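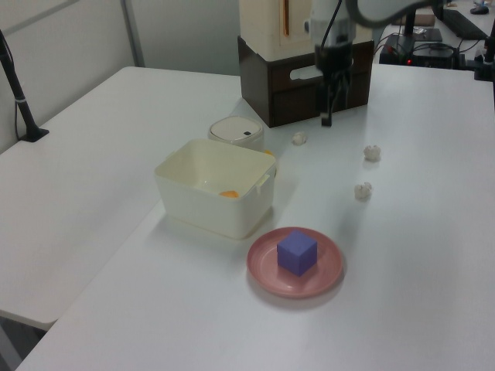

Teaching by hand, or: 1,000 ways to pick up a cube
Speaker notes, Graltport, 21 May 2018

Start slow. Last time I was through the opening before people had found their chairs.

So. The job is: cube off the plate, cube in the bin. A toddler does it for free and then does it again when you've asked her to stop. Our arm at Tillmont needed me to show it, and I needed most of March.

(Pause. If they laugh, fine. If not, move on quickly.)

Two ways to show it. First is by hand. You put the arm in its floppy mode, grab it by the wrist and walk it through the motion. Feels great for ten minutes. Then your shoulder starts to hurt, and you notice that your own big sleeve is in every recording. The arm learned nothing about sleeves, but the camera certainly did.

Second is remote control. You sit off to the side with the Sokol handset and drive. No sleeves. Also no feeling in your fingers, so you have no idea how hard you're squeezing. Foam is very forgiving about this. Paper balls are less forgiving, although they do start out crumpled, so who's to say.

Ask the room: who has driven an arm remotely? Wait for hands. Ask who has hit the table with it. Same hands.

Numbers. We kept 2,457 demonstrations, 1,000 by hand and the rest by remote. By hand I averaged 55 seconds for each one, counting the reset. By remote it was 60. I had promised my boss remote would be faster. Don't dwell.

What I got wrong - main part, take your time with this:

I was too good. After the first week every pickup was clean, straight down, close, lift. The arm copied that nicely, right up to the day it came in a little crooked and had never seen anybody fix a crooked one. So I went back and made mistakes on purpose, then recovered. It is harder than you'd think to fumble sincerely.

I was also too tidy. I put the plate back in the same spot every time. Move the plate! Move the bin! Leave junk lying near the path. I now think of clutter as part of the lesson, and my desk has improved as a teaching facility.

And I hesitated. If you stop above the cube to think, the arm will learn to stop above the cube. It isn't thinking. It's doing an impression of you.

Skip the Skarkard comparison if we're past the half hour. The short version is that their arm is smoother and their coffee is worse.

Questions. Somebody will ask why I didn't just program it. Say "I tried that in March too" and take the next one.

Contact | © 2018 Tillmont | Back to top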